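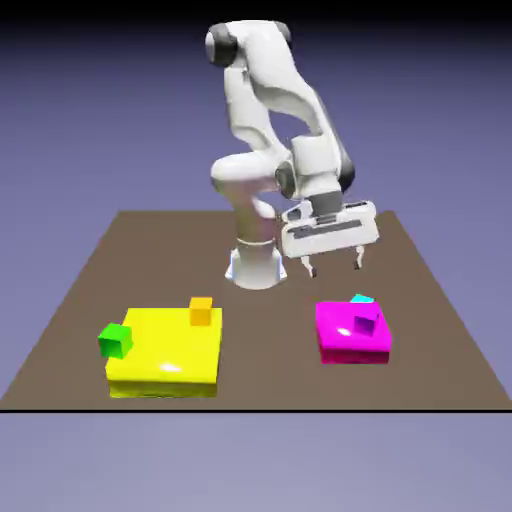 Stallberg Annex – Walk-through Checklist w/ Comments
20 July 2021
Ground floor, stairs, upper floor, yard side. Same form as February. OK = fine, FIX = needs doing, WATCH = look again next time, N/A = skip it.

Carryover from February

Back stair handrail loose at bottom bracket – OK. Rebolted, tight now. Pulled on it hard.
Exit sign over yard door dim – OK. New unit in.
Ceiling stain, upper hall – WATCH. Same size as before, pencil line around it still matches. Feels dry. Leave the pencil line alone please, somebody tried to wipe it off.
Boxes in front of electrical panel – FIX. Again. Moved them myself. Different boxes this time, same spot.
Missing tag on extinguisher by copier – OK. Tag on and signed.
Door closer, supply room – FIX. Still slams. Was supposed to be adjusted in spring.

1. Exits and doors

Front doors open fully, no sticking – OK
Yard door opens without key from inside – OK, but stiff. Needs a shoulder. Gaete quoted on a new bar, no date from them yet. Call.
Side door, ground floor – FIX. Bike leaning on the inside of it. Moved to rack. If it's yours it's by the fence.
Exit paths clear, ground floor – OK
Exit paths clear, upper floor – FIX. Rolled carpet and two chairs on the landing. Landing is not storage. Went over this last time too.
Exit signs lit – OK, all.
Emergency lights, test button held – one FIX. Unit at top of front stairs came on and then faded out before I let go of the button. Battery. The rest held fine.
Door wedges – FIX. Took 2 out from under the fire door at the kitchen end. They come back every time. If people want that door open we need the magnetic hold-open tied to the alarm, otherwise it stays shut. Ask Merkorham for a price when they're here for the panel.

2. Stairs and floors

Front stairs, treads – OK
Front stairs, nosing strips – WATCH. Third step from the top lifting at the left corner. Pressed it down, didn't stay down.
Back stairs, lighting – OK. Bit yellow but you can see your feet.
Handrails – OK both sides
Entry mat – FIX. Curled edge facing the door, exactly where you'd catch a toe. Flipped it around for now so the curl is against the wall. Need a heavier one.
Kitchen floor by sink – WATCH. Damp when I got there. Could be a mop, could be the trap. Put a paper towel under the trap, check tomorow.
Cable across floor, meeting room – FIX. Taped down with packing tape, which has already let go. Use the rubber cover, it's on the shelf in the supply room, still in its bag.
Carpet tiles, upper hall – OK. The glued ones are holding.

3. Fire

Extinguishers present, gauge in green, pin in – OK. 18 on the list and 18 on the walls, so the list is right for once.
Extinguishers blocked? – one was. Coat rack in front of the one outside the meeting room. Rack goes on the other side of the door.
Extinguisher service dates – OK, all within the year. Prement has us down for the fall visit.
Alarm panel – normal, no faults showing. Log book is there, pen isn't. Left a pen.
Pull stations – OK, covers on
Smoke detectors, visual – WATCH. One in the supply room has paint on the rim. Doesn't look like it's in the vents but Merkorham should look at it.
Sprinkler clearance, supply room – FIX. Top shelf stacked too high again. There is a red line on the wall. Nothing above the red line. The paper towel packs are light, I know, they still count.
Assembly point sign in yard – FIX. Behind the hedge. Either trim the hedge or move the sign. I'd move the sign.
Last drill – overdue. Put off twice for building closures, no excuse now. Pick a date before September.

4. Electrical

Panel clear, door shuts – see carryover
Circuits labeled – mostly. Lower right still says "misc". Trace it.
Extension cords in permanent use – FIX. Front office, behind the printer. It's been there long enough to have dust on it. Needs an outlet put in, not a longer cord.
Power strips plugged into power strips – FIX. One set under the window desk. Unplugged and split up. Space heater was on the end of it, in July. Heater is now in the supply room and needs to go back to whoever brought it in.
Outlet covers – one cracked, kitchen, left of the kettle. Taped a note over it, don't use till replaced.
GFCI outlets tested – OK, tripped and reset. Both kitchen and the one in the restroom.

5. Kitchen and restrooms

Fridge clean, door seals – seal OK. Clean, no.
Microwave – OK, plate wobbles
Hot water temp at tap – OK, hot not scalding
First aid kit – FIX. Low on medium bandages, eye wash past its date. Burn gel fine. Reorder, and sign the sheet inside the lid when you take something so we know.
Cleaning products in original bottles – FIX. Spray bottle under sink with blue liquid, no label. Dumped it, don't ask me what it was. Label or toss, every time.
Restroom fan, upper – noisy, works
Grab rail – OK, solid

6. Outside

Yard gate latch – OK
Path lights – 2 out, the ones nearest the bins. Same pair as last fall I think. Check for water in the fitting before just putting new bulbs in.
Paving – WATCH. Slab by the ramp rocks a little. Sprayed orange.
Ramp grip surface – OK, worn at the bottom but still rough
Gutter over yard door – FIX. Has a plant in it.
Bins away from wall – OK

Did not get to: roof hatch (key not on hook), boiler closet (locked, same key ring I think). Will do when the keys show up. If you have that ring put it back on the hook by the front desk.

Do first – emergency light battery, kitchen outlet, supply room top shelf, landing. Rest can go in the normal order.

Form goes in the blue binder, copy to the front office. Comments in pen please, the pencil ones from last time have rubbed of.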